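Two grippers, one arm, and what I think after December

I wrote in my last post that I would compare the two grippers when I had enough picks with both of them. It took longer than I wanted. The second gripper, the Rinaldi, arrived with a flange for another arm, and I had to wait for the adapter plate from Brundau. Then the adapter was good but the screws were too short. Anybody who works with these machines knows this kind of week.

So, the two candidates. The Clalonen is a parallel gripper with long flat fingers. It opens wide and it is slow, but the force is easy to set and it does the same thing every time. The Rinaldi is smaller and faster, and its fingers are narrower at the tip. On paper it should be the better one for small parts. It is also the more expensive one, and this was the reason why Huguette Arnaud asked me to be sure before we order another.

I did 34 picks with each gripper, always with the same parts and the same program, only with the tool offset changed. I know this is not many. For a real statistic I would need much more, but for choosing between two tools I find it is already useful.

What I noticed with the Clalonen: it is very good with anything that has two straight sides. The trouble starts when a part lies close to the wall of the bin. The fingers are wide, so the arm must come down with an angle, and then the controller sometimes stops because one joint is near its limit. I lost more than two hours on this before I understood that the approach point was too low.

With the Rinaldi the walls are less of a problem. The narrow tips go in between two parts which touch each other, and this I liked very much. But the tips also slip on soft plastic. I put a thin layer of rubber on them, as Jitendra Garg had suggested, and it became better, although now I have to change the rubber often and it leaves small black marks.

About the camera I will say less. We use the one from Hondwood, mounted above the table. It is fine for opaque parts. The depth picture is full of holes when the light comes from the side, so I now work in the morning with the blind down. Maybe I will test a second position, lower and nearer, but then the arm hides the half of what it must see. I have no good answer yet.

For the moment my choice is the Rinaldi, with the rubber tips, and the Clalonen stays in the drawer for boxes and blocks. I will ask Huguette for a second set of fingers and not for a second gripper.

Next on my list are the cables. I have the habit of fixing them too tightly, and then the wrist cannot turn freely, so I want to try how much slack a bundle needs when the arm reaches down into a corner. A loop under the last joint cover, like the one with the tan cable among the black ones, gives the wrist some length to use, but a loop can also catch on a bin wall. The clear and shiny parts come after that, because a translucent piece on a scuffed metal floor is a difficult thing for any camera, and a shiny square one sends back reflections. If you have tried polarising filters for this, please write to me - I would like to know before I buy one.

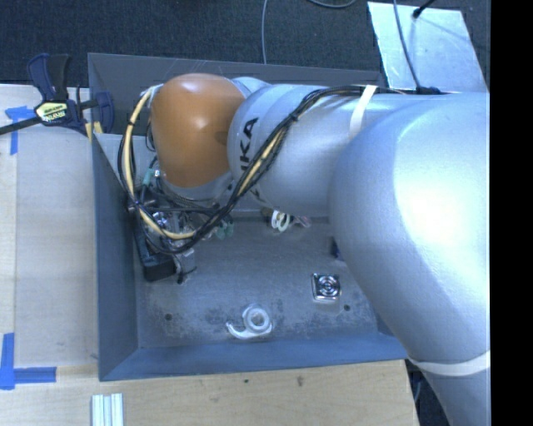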